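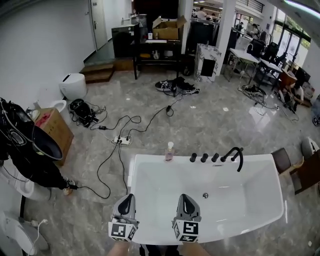 Page last changed: 2026-01-31

Water Pressure, Hot Water and Bathroom Work in the Clutuddale Buildings

The Skotadano Housing Association has received a large number of inquiries concerning the hot water supply in the Clutuddale buildings and the rules that apply to bathroom alterations. The following item sets out the present condition of the system, the work planned for the coming months, and the procedure for residents who wish to change a fixture at their own expense. It replaces the notice issued in October.

Background

The Clutuddale buildings contain 282 apartments served by a central boiler plant. The plant supplies both space heating and domestic hot water. The distribution pipes were installed when the buildings were first occupied, and most of the vertical risers have never been replaced. Branch pipes within apartments vary a great deal in age and diameter, as many were altered when kitchens and bathrooms were renewed.

Residents on the upper floors have reported for several winters that hot water is slow to arrive in the morning and that its temperature changes when a neighbor opens a tap. A survey of the system carried out by Kalto, the engineering firm retained by the Association, identified two principal causes. The first is a poorly balanced return loop, which allows water to cool in the most distant risers. The second is a gradual narrowing of older pipes by mineral deposits. The firm inspected over 3057 feet of pipe in the course of the survey and recommended that the most heavily affected sections be replaced first.

The boilers themselves were found to be in acceptable condition. No replacement of the boilers is proposed at this time, and the annual service will proceed as usual.

Planned work

The work has been divided into four stages, beginning with the north risers and ending with the basement mains. Stages will not overlap. Each stage will be tested and signed off before the next one starts, and the schedule allows for an interval between the second and third stages so that the return loop can be rebalanced under normal use.

During each stage, hot and cold water will be shut off to the affected riser on working days between 9:00 a.m. and 3:30 p.m. Water will be restored each afternoon. It is possible that a shutoff will be extended if a valve fails to close properly, in which case a notice will be placed in the entrance hall and on the landing of each affected floor. A temporary tap will be available in the laundry room throughout.

Residents will receive written notice of the dates for their own riser ten days in advance. The notice will state whether access to the apartment is needed. In most cases the plumbers will require access to the service panel in the bathroom, and in corner apartments to the panel in the kitchen as well. Panels that have been tiled over or covered with cabinetry must be made accessible before the work begins. The Association will bear the cost of opening and closing a standard panel. It will not bear the cost of restoring tile, wallpaper or built-in furniture installed in front of one.

When the supply is restored, residents are asked to open the cold tap at the kitchen sink first and to let it run until the water is clear. Some discoloration is normal after work on older pipes. Faucet screens and shower heads may collect loosened deposits and should be unscrewed and rinsed after the first day. White laundry should be postponed until the following morning.

Alterations by residents

Interest in bathroom renovation has grown, and the Association wishes to be clear about what may be done without approval and what may not.

A resident may replace a faucet, a shower head, a hand shower, a toilet seat or a mirror cabinet without prior approval, provided that the existing connections are kept and that the new part carries a valid certification mark. The finish and style of such parts are left entirely to the resident.

Written approval is required before any of the following: moving a drain or a supply line; replacing a bathtub with a shower or a shower with a bathtub; installing a freestanding bathtub; fitting a washing machine in a bathroom; and any work that opens the floor or the waterproof layer behind the tile. Approval is also required for steam showers and for tubs with circulating pumps.

Freestanding bathtubs deserve separate mention, as they account for many of the applications received. A full bathtub places a considerable load on a small area of floor, and the floors in the older wing were not designed with such fixtures in mind. An application must therefore state the weight of the tub when empty, its capacity to the overflow, and the number and position of its supports. Where the faucet is to be mounted on the rim of the tub or on a floor post, the drawing must also show how the supply lines will reach it and where they can be shut off. Flexible hoses that lie concealed beneath a tub are not accepted unless they can be inspected without moving it.

Applications are submitted on Form 404, available at the Association office and by mail on request. The form must be accompanied by a dimensioned drawing, the name and license number of the plumber, and proof of the plumber's insurance. Incomplete applications are returned without review. Applications for work on a riser that has not yet been renewed will be held until that stage of the program is complete, so that new connections need be made only once.

Work carried out without approval may have to be reversed at the resident's expense. Where unapproved work has caused damage to another apartment, the Association's insurer may seek to recover its costs from the household concerned.

Hot water temperature

Several residents have asked that the supply temperature be raised until the risers have been renewed. The Association has discussed this with Kalto and has decided against a general increase. Higher temperatures at the plant would do little for the apartments farthest from it and would increase the risk of scalding in those nearest. The present setting satisfies the requirements for the control of bacteria in stored water and will be kept.

Households with young children or with residents who have reduced sensitivity to heat are encouraged to have a thermostatic mixing valve fitted at the bathtub. Bath water should be tested with the elbow or a thermometer before a child is placed in it, and the cold tap should be opened first and closed last. Children should not be left alone in a bath for any length of time, including in a bath seat.

An apartment that has stood vacant for a week or more should have each tap and shower run for several minutes before normal use is resumed. The shower head is best held low, close to the drain, so that little spray is produced. Residents planning an extended absence may wish to ask a neighbor to do this once a week.

Cost and financing

The program is financed from the reserve fund and from a grant awarded by the Alemayehu Foundation for the renewal of shared installations in older residential buildings. Monthly charges will not change during the current year on account of this work. The charge for the following year will be set in the usual manner at the annual meeting, where the final accounts for the first two stages will also be presented.

No separate charge will be made for replacing the shutoff valves inside apartments. Residents who would like an additional valve, or a valve in a different position, may order it directly from the plumbers while they are on the floor -- the price list will be enclosed with the notice of dates.

Reporting a fault

Faults in the hot water supply should be reported to the office in writing. A report is most useful when it gives the apartment number, the time of day, the tap concerned, and how long the water was run before it became warm. Leaks, and any water appearing at a ceiling or around a light fitting, should be reported immediately by telephone to the duty line posted in each entrance. The duty line is staffed day and night, weekends included.

Notices for the first stage will be delivered to mailboxes on the north side. Residents of the remaining risers need take no action until they receive their own.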